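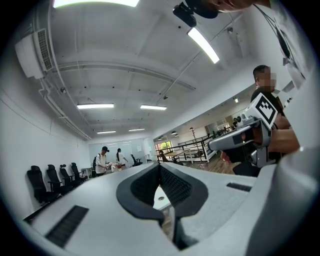
*A bright white room. Lots of light bouncing about.*

# Why do white rooms feel so bright?

Sep 26, 2018
by Nisha Rathore, for the Festanell kids' pages

Quick one this week. A reader in Mrs. Mishra's class asked why her school hallway got "brighter" after it was painted. Same lamps. Same windows. New paint, white. So where did the extra light come from?

Good question. Short answer: the old paint was eating it.

## Light bounces

Light goes in straight lines till it hits something. Then a few things can happen. It can go through (window glass). It can get soaked up. Or it can bounce off. Usually it's a mix.

Think of a ball. Throw it at a brick wall, back it comes. Throw it at a heap of pillows, plop. White paint is the brick wall. Black paint is the pillows.

A good clean white wall sends back most of the light that lands on it. And then that light goes and hits another wall. And bounces again. And again, a bit weaker each time, across the ceiling, under the desk, into your eyes. All so fast you can't possibly notice. Light gets across a bedroom in a few billionths of a second.

In a dark room, most of it gets soaked up on the first bounce. Gone. Well, not gone gone. It turns into heat, a tiny bit. More on that further down.

## But what IS white?

Sunlight looks plain but it's a bunch of colors mixed together. Red, orange, yellow, green, blue, violet. You've seen them come apart in a rainbow.

A red wall bounces the red part and keeps most of the rest. A green leaf bounces more of the green. White paint isn't picky, it bounces all of them, pretty evenly. Your eye gets the whole mix back and says: white.

Black bounces hardly any. So black is kind of what you see when not much light is comming back to you.

## Why isn't a white wall a mirror then?

Meenakshi Mishra's class asked this one too. (Smart class.) A mirror bounces nearly all the light and so does white paint. But you can't comb your hair in a wall.

It's down to bumps. A mirror is super smooth so all the light bounces off in a neat order, same pattern it came in with. Paint is full of tiny specks of white powder, way too small to see. Light goes in, knocks around between the specks, comes out any old way. All the colors are still there but the picture is scrambled.

Snow does the same. So does milk. So does salt! One grain of salt is clear, have a look with a magnifying glass. A whole pile looks white. Clear bits, lots of edges, light going everywhere.

## Shadows go soft

Go in a white room and look at the shadow of your hand. Fuzzy, right? Kind of pale. Light is coming from the lamp but also off the walls, so it sneaks in from the sides and fills up the shadow.

Now try the same thing outside on a dark night with one flashlight. Sharp black shadow. Not much bouncing back to fill it in.

## Try it: the shoebox room

You need

- a shoebox with a lid
- white paper, black paper
- tape
- a small flashlight
- a tiny toy or a button
- scissors and a grown up for the cutting

1. Line the inside with black paper. Lid too.
2. Cut a peephole in one short end. Cut another hole in the lid, flashlight size.
3. Toy goes in the middle. Lid on.
4. Shine the light in the top, look in the end. Remember how it looks. Or draw it.
5. Take the black out, put white in. Look again.

Same flashlight! Check the corners especially. Check the side of the toy facing away from the light.

Then try one red wall and the rest white. Put the toy close to the red. Does it turn a little pink on that side? Painters have to watch out for this, a bright rug can change the color of a whole wall.

## The heat bit

Said I'd come back to it. Light that gets soaked up turns to heat. That's why a black T-shirt feels hotter in the sun than a white one, and why in some hot places people paint there roofs white.

You can test it. Two cups of water, same size, one wrapped in black paper and one in white. Sunny windowsill. Wait 32 minutes, feel them, or use a thermometer. Don't look straight at the sun while you're at it, ever.

## Words

**Reflect** – bounce back
**Absorb** – soak up
**Scatter** – bounce off every which way

Next time, in March: why the sky is blue. It's scattering again, so hang on to that word.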